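I had one job in March, and it was to drop off a box of jigsaw puzzles at the Korkmont library annex. I was there two and a half hours. Blame the blocks.

The annex has opened its new toy lending shelf, and if you have a kid under six (or you are secretly a kid under six, hello) you should go. There are 296 items on the catalog so far, from shape sorters to a marble run that takes up most of a dining table, and the part everyone was crowding around was the wooden cubes. Plain painted cubes, in sets, in drawstring bags. My nephew Omer is four and has a bedroom full of things that beep, and he sat down on the rug with one of those bags and I did not hear from him again until he wanted a cracker.

The shelf was put together by Ademir Cordeiro, whom a lot of you will know from the Saturday repair table he used to run at the old Berari hardware store. He told me he'd started with his own daughters' blocks, which had been in the garage for years and needed sanding and a fresh coat of paint. Then neighbors heard what he was doing and began leaving bags on his porch. One of them had a doorknob in it. He kept the doorknob.

"People hang on to blocks," he said. "They'll give away a bike before they give away the blocks."

He's right, too – I went home and checked, and mine are still in my mother's hall closet. 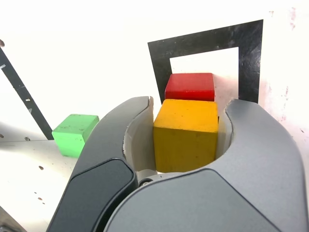
A yellow cube, with a red one just behind it.

The sets come in two sizes. The small bags have 55 cubes and are meant for one child, or two who get along. The big bags have 100, and those are heavy, so bring a tote or park close. I carried one out to the car on my hip like a toddler and regretted it by the second row. You can borrow for three weeks and renew once if there isn't a waiting list. Right now there's a waiting list for the big bags, so put your name down early. The small ones were still going out the door while I was there, and there were a few left when the desk closed at five.

You need a regular library card and nothing else. There's no deposit, which surprised me, and no fine if a block goes missing. Ademir keeps a coffee can of spares behind the desk, and he'd much prefer you just tell him so he can top up the bag before the next family gets it. If a kid chews a corner or takes a crayon to one, same thing, tell him. He does his touch-ups on the back porch when the weather's decent, and he's still fussing over the yellow. It took him three tries at the paint counter to find one he liked, and he would love to tell you all of it if you have twenty minutes. I did! It was a good story! The first one looked like mustard, apparently, and his younger daughter refused to stack it.

Out on the rug, meanwhile, things got competitive. Omer and a girl named Tereza Šimko built a wall between the picture books and the radiator, and it got high enough that her dad had to move his chair. Then it came down, with the kind of crash that makes a librarian look up, and they started over with a rule that red could only go next to yellow. I have no idea whose rule it was. It was enforced very strictly, including on me.

The annex would like more donations, mostly of the basic stuff: wooden blocks, lacing beads, simple puzzles with all the pieces (please, all the pieces, I have been burned). They can't take anything with batteries or anything stuffed. Leave it at the side desk during open hours, and put a note in the bag if you know the paint is old, as those sets get stripped before they're lent out. Please don't leave things on the steps. Or on Ademir's porch, unless he already knows you.

There's going to be a morning building hour as well, starting at ten, with the big bags tipped out on the rug for anybody who turns up. Grown-ups have to stay, but there's coffee, and the chairs are better than they look. Ask at the desk for the next one.

Omer has his small bag on the kitchen floor as I write this. We have eighteen days left on it and he has already asked me twice what "renew" means.

We use cookies to remember your preferences and count visits to this site. By continuing to browse you agree to our use of cookies. Accept Manage settings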